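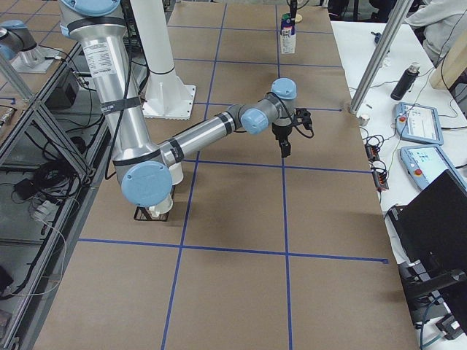 地域・くらし
ワンドヴィル市民農園、境界線を引き直しへ　余った4区画に316人が名乗り

ワンドヴィルの市民農園で、区画の境界がまるごと引き直されることになった。町の公園緑地課が春先に測量をやり直したところ、台帳に載っている畑と、地面の上にある畑とが、あまり似ていなかったためだ。新しい図面は5月のうちに利用者へ配られ、夏野菜の片づけが済むのを待って杭を打ち替える。

農園は川沿いの旧操車場跡にあり、広さはほぼ3915平方メートル。台帳上は116区画に分かれている。利用者が毎年納める料金は、どの区画も同じ額である。どの区画も同じ広さ、ということになっているからだ。

測量を請け負ったドヴハニュク測量事務所の報告書は、この点についてたいへん礼儀正しい。「区画間に一定の差異が認められる」とある。添付の図面を開くと、一定の差異の中身がわかる。東側の列には、隣の区画よりひと畝ぶん広い畑がある。その隣の畑は、ひと畝ぶん狭い。西側の通路は入口付近では手押し車がすれ違える幅なのに、奥へ行くにつれて細くなり、突き当たりの水道のあたりでは、じょうろを持った大人が横歩きをすることになる。

通路がなぜ細くなったのかについて、報告書は推測を控えている。利用者のあいだにも定説はない。聞いて回ると、土が流れた、雪解けの水のせいだ、昔から細かった、という三つの説が返ってくる。エンドウの支柱が通路側に毎年少しずつ進出しているという説もあるが、これを唱えるのは決まって通路の反対側の利用者である。

元の境界は、開園のときに木の杭と麻ひもで決められた。ひもは最初の冬に切れた。杭のほうは長くもったものの、腐ったものから順に利用者が自分で打ち直してきた。打ち直す人はたいてい善意であり、たいてい自分の畑の側に立って作業をする。公園緑地課の担当者は、長年の積み重ねとはこういうものだと述べ、それ以上は語らなかった。 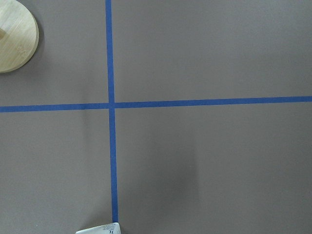 さて、通路をまっすぐに戻し、広すぎる区画を台帳どおりに縮め、狭すぎる区画を台帳どおりに広げると、計算上は土地が余る。余るはずのないものが余るというのは帳簿の世界では警戒すべき事態だが、今回は理由がはっきりしている。区画と区画のあいだに、だれのものでもない草地が細長く残っていた。両側の利用者がそれぞれ相手の畑だと思い、遠慮して草刈りをしなかった場所である。進出の歴史ばかりが話題になるなかで、遠慮の歴史もこれだけの面積を生んでいたわけだ。

集めて並べ直すと4区画になった。町はこれを新規の利用者に貸し出すと発表し、待機者名簿に載っている世帯へはがきを送った。返信で希望を伝えてきたのは316人。名簿に載ったまま引っ越した人や、申し込んだことを忘れていた人もいたはずだが、思い出すのは早かったらしい。

抽選は町役場の一階で行う。申し込み順にすべきだという意見もあったが、名簿の古いページは水にぬれて順番が読めなくなっており、この案は静かに消えた。当選者には鍵と、農園の利用規則と、トマトの支柱は自分の区画に立てるようにという一枚の紙が渡される。最後の一枚は今年から加わった。

目下の難題は、畑の線より根のほうにある。野菜なら一年で片がつくが、農園には動かしにくいものがいくつもある。もっとも話題になっているのは北の列のルバーブだ。株がちょうど新しい境界線の上に座っており、どちらの区画に属するかを図面だけでは決められない。両側の利用者はどちらも、もとは自分が植えたと言っている。そして去年までは、どちらも、相手の株が自分の畑にはみ出していると言っていた。

公園緑地課は秋に株を分けて両方に植え直す案を示した。ルバーブは株分けで増やせるので、園芸としては理にかなっている。ただ、分けた株がまた境界に寄っていかないように植える位置を指定したいと課が言い出したところで、話し合いは次回に持ち越された。

マルメロの木も一本ある。こちらは株分けがきかない。幹は新しい通路の真ん中に立つことになるが、切るという案には、マルメロを食べない人まで反対した。実を分けてもらってきた人がそれだけ多かったとみえる。結局、通路のほうが木のところで少しふくらむことになった。まっすぐな線を取り戻すための事業で最初に決まった曲線である。

道具小屋も悩ましい。規則では高さと底面の大きさに上限があるが、小屋かどうかの判断は利用者にまかされてきた。このため農園には、ベンチの背もたれが伸びて屋根になったものや、雨どいのついた棚が建っている。今回の引き直しで区画の外に出てしまうものについて、町は移設か撤去を求める。棚の持ち主からは、棚なので小屋の規定には当たらない、という文書がすでに届いているという。

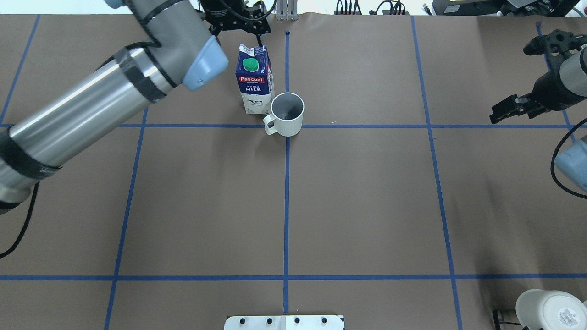
線を引くのはかまわないけれど、うちの隣はもう二十年近く同じ人で、はみ出した分のズッキーニは黙って向こうのものになる決まりでやってきた、その決まりは図面のどこに載るのか。説明会ではそんな声も上がった。会場からは拍手が起き、壇上の職員はメモを取った。何と書いたのかは見えなかったが、ズッキーニという語は長いので、書いていればもう少し時間がかかったと思われる。

説明会は夕方から町の体育館で開かれ、予定の時間を大きく過ぎて終わった。図面は入口に張り出され、自分の区画を探す人で列ができた。自分の畑が狭くなると知った人は図面の縮尺を疑い、広くなると知った人は測量技術の進歩をほめた。変わらない人はいちばん不満そうで、隣の図をしばらく眺めていた。

質問は境界の話から始まり、やがて境界以外のすべてに及んだ。水道の蛇口を増やせないか。堆肥置き場のふたが風で飛ぶ。門の鍵が固い。ナメクジについて町の見解を聞きたい。公園緑地課はナメクジについては見解を持っていないと答え、この日いちばん明快な回答となった。

測量の費用も話題になった。町によると、今回の費用は公園の維持費から出ており、利用料の値上げは予定していない。ただし「今年度は」という言葉が文の頭についていた。会場でこの三文字半ほどの言葉を聞き逃した人は少なかったようで、来年度はどうなるのかという質問が続けて出た。答えは「来年度に検討する」だった。

区画の管理のしかたも変わる。これまでの台帳は公園緑地課の棚にある厚い紙のつづりで、利用者が替わるたびに名前を線で消して上に書き足してきた。人気の高い水道ぎわの区画は余白が尽き、紙が継ぎ足されて、そこだけ折りたたみ式になっている。新しい台帳は「プレディス」と名づけた区画管理の仕組みに移され、空きが出れば画面の上でわかるようになる。

名前の由来を課に尋ねたところ、担当の部署が違うとのことだった。教えられた部署に尋ねると、公園緑地課で聞いてほしいと言われた。利用者のあいだではすでに「あの画面」で通っており、由来が必要になる場面は当面なさそうである。

紙の台帳は捨てずに残すという。画面には区画の番号と広さと利用者しか入らないが、紙の余白には、水はけが悪い、春先に猫が寝る、北の角にラズベリーの根が残っている、といった書き込みがたまっている。課の職員が代々、利用者から聞いたことを鉛筆で書いてきたものだ。新しい仕組みにも備考欄はあるものの、入る文字数が限られていて、試しに入力したところ猫の途中で切れた。

川向こうのゴルホルムも、このなりゆきを見守っている。あちらの市民農園も同じころに開かれ、同じように木の杭とひもで区切られた。ひもがどうなったかは聞くまでもない。ゴルホルムの広報紙は先月号でワンドヴィルの取り組みを紹介し、「たいへん参考になる」と書いた。測量を頼む予定があるかどうかには触れていない。

両町の農園は毎年秋に収穫の品評会を合同で開いており、カボチャの部では長らくゴルホルムが優勢だった。ワンドヴィル側の一部には、向こうの区画が広いせいだという根強い見方がある。今回の測量で自分たちの最大の区画がどこにあるかは判明したが、そこで育てられていたのはパセリだった。

引き直しの作業は九月の終わりから始まる。まず通路の両端に仮の目印を置き、列ごとに線を張って、利用者が立ち会ったうえで杭を打つ。立ち会いは任意とされているが、欠席した場合は異議を申し立てられない。このため、ふだんは種まきの季節にしか姿を見せない人も、今年の秋は顔をそろえる見込みだ。

新しい杭は腐らない素材にするかどうかで意見が分かれ、最終的には金属製に決まった。打ち込んだあとは町の許可なく抜けない。頭には番号の札がつく。見本は町役場の受付に置いてあり、手に取って重さを確かめる人が絶えないという。記者も持ってみた。思い立って夜のうちに動かそうという気には、なかなかなれない重さだった。
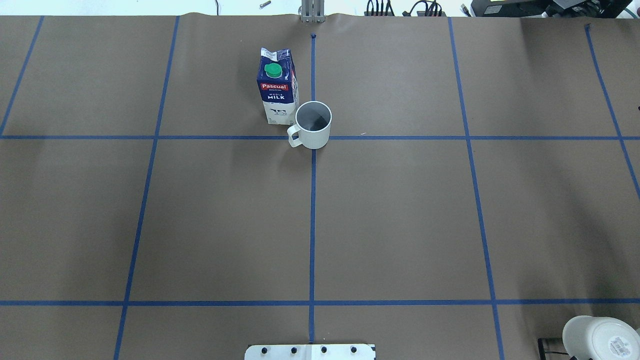 茶色い紙に張られたテープの線

杭を打つまでの夏のあいだ、畑は今の形のまま使える。縮む予定の場所に今年何を植えてもよいかという問い合わせには、秋までに収穫が終わるものなら問題ないと町は答えている。ニンニクを植えたいという人には、植えつけの時期が杭打ちのあとになるので、線が決まってから新しい図面を見て植えてほしいと案内した。アスパラガスを植えたいという人もいたそうだ。植えてから何年も採り続ける野菜で、しかも希望の場所は境界のすぐ外側だった。これは断られた。

土の入れ替えについての取り決めもまだ残っている。長年堆肥をすき込んできた黒い土を、境界が動いたからといって隣に渡せるかという問題である。料金は土地に対して払うもので、土地には土が含まれる、というのが町の立場だ。一方で利用者の多くは、土は自分が作ったと考えている。どちらももっともに聞こえるうえ、すでに何台かの手押し車が自分の畑の内側へ土を運び始めているとの情報もあり、課は近く考え方を示すとしている。

余った区画の場所も公表された。二つは東の列の端、一つは堆肥置き場の隣、残る一つはマルメロの木の陰になる。日当たりを考えると最後の一つは不利だが、秋に実が落ちてくる位置でもあり、落ちた実がだれのものかという規則は今のところ存在しない。公園緑地課にこの点を指摘すると、担当者はしばらく黙ってから、検討事項の紙に一行書き足した。

抽選の結果は当選者にだけはがきで知らされる。外れた人は名簿に残り、次の空きを待つ。名簿は今度から水のかからない場所に置くという。なお、ルバーブの件の次回の話し合いは六月に開かれる予定で、傍聴は自由、持ち物は特にない。課では、それぞれの区画から採れたジャムの持ち込みは遠慮してほしいと話している。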